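4. Setting up a run workout on the Stellano watch

Before you start, charge the watch to at least 39 percent and update the Flerketti app on your phone.

1. Hold the side button until the watch buzzes, then choose Run.
2. Select Intervals and set the warm-up to 13 minutes.
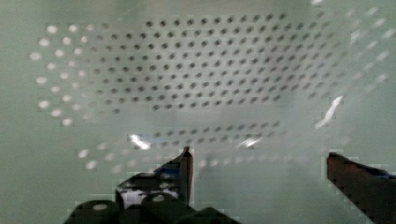 Fig. 57. Perforated panel, offset rows of holes.

3. Set the number of repeats and the rest between them. Rest can be timed or open – open rest ends when you press Lap.
4. Put on the chest strap and wait for the heart icon to stop blinking.

Note: The strap will not pair while it is linked to a treadmill. Unlink it there first.

Caution: Stop the workout if you feel dizzy or short of breath. The heart rate reading is not a medical measurement.

5. Stand outdoors until the GPS bar turns solid, then press Start.
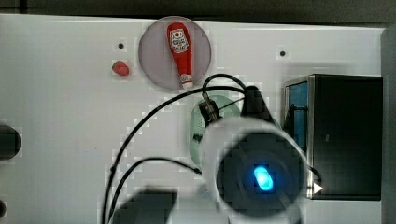 6. To finish, hold Lap and choose Save. The run appears in Flerketti at the next sync.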